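Data and Public Decisions
Unit 3 handout: Linking administrative records
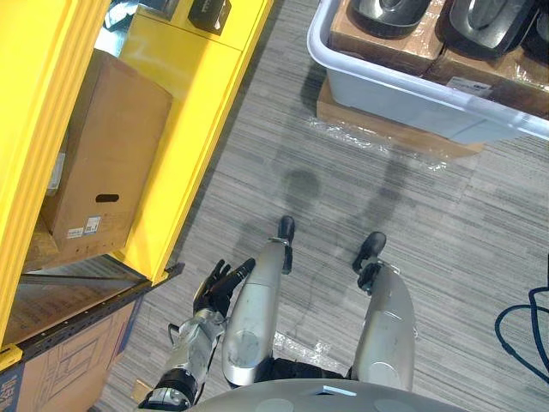

Looking down at the feet of a humanoid robot on striped carpet.

Scope. Linkage joins records from two or more public agencies that refer to the same person, household or address. The running case is the Lindholm housing file, matched to the Drollari school enrollment file. Both were prepared for teaching and carry no real names.

Keys. A deterministic match requires exact agreement on every key field. It is fast and easy to audit, but a single typing error breaks the pair. A probabilistic match gives each field a weight. Agreement on a rare surname adds more than agreement on sex or county. The weights are summed, and the total is compared with an upper and a lower cutoff. Pairs between the cutoffs go to clerical review.

Blocking. With 2000 housing records and 1000 enrollment records, a full comparison means two million pairs. Comparing only records that share a ZIP code cuts this sharply. The cost is that a family that moved between files is never compared at all. Run a second pass blocked on birth year.

Worked case. In the first pass, 368 pairs fell between the cutoffs. Two reviewers coded each pair separately as match, nonmatch or unclear. Disagreements were kept as a separate code - do not fold them into "unclear" when you compute the error rates.

Error. A false match joins two different people. A missed match leaves one person in two pieces. Missed matches are rarely spread evenly. Hyphenated surnames, shared addresses and frequent moves all raise the rate, so a linked file may undercount the families a housing program is meant to reach. Report both rates by subgroup.

Release. Tables built from the linked file follow the Anilell rule used throughout this course: no cell under the minimum count, and no row total that lets a reader recover a hidden cell.

For Sunday: read the Cevlow codebook, sections on address cleaning and date formats. Bring your blocking variables in writing, with one sentence on who each of them would miss.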